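Juvitz Brings Made-to-Order Storage Line to Nendurby Workshop

NENDURBY, September 2024 – Furniture maker Juvitz will move production of its made-to-order storage line to the former Kermani printing works in Nendurby, the company said Friday. The site will open with 18 full-time staff and will take over all orders now handled at the company's Verham shop.

The Kermani building has 1,876 square meters of floor space on one level. Juvitz signed a lease in May and has since put in new dust extraction, a finishing room and a loading bay on the east side.

"We were turning work away in Verham," said Fatemeh Shirazi, managing director of Juvitz. "Customers were waiting too long for a bedside cabinet. The new shop gives us the room to fix that."

Juvitz filled 300 storage orders last year. Another 194 inquiries were declined or passed to other makers. The Verham shop will stay open for repairs, sales and sample viewings.

Production manager Siamak Khosravi will run the Nendurby site. Pouran Daneshvar, who joined the company as a finisher, will lead training for new hires. Four apprentice places are open to applicants who live in the Nendurby area, and no earlier woodworking experience is required.

Prices for current orders will not change. Customers who have already paid a deposit will be contacted by phone with a new pickup address.

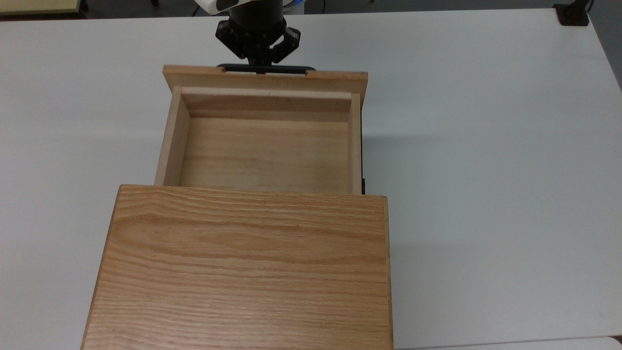 Wooden cabinet with a pale drawer and black handle.

About Juvitz
Juvitz designs and builds wooden storage furniture for homes and small offices. The company is privately owned.

Media contact
Craig Shearer, Juvitz press office, Verham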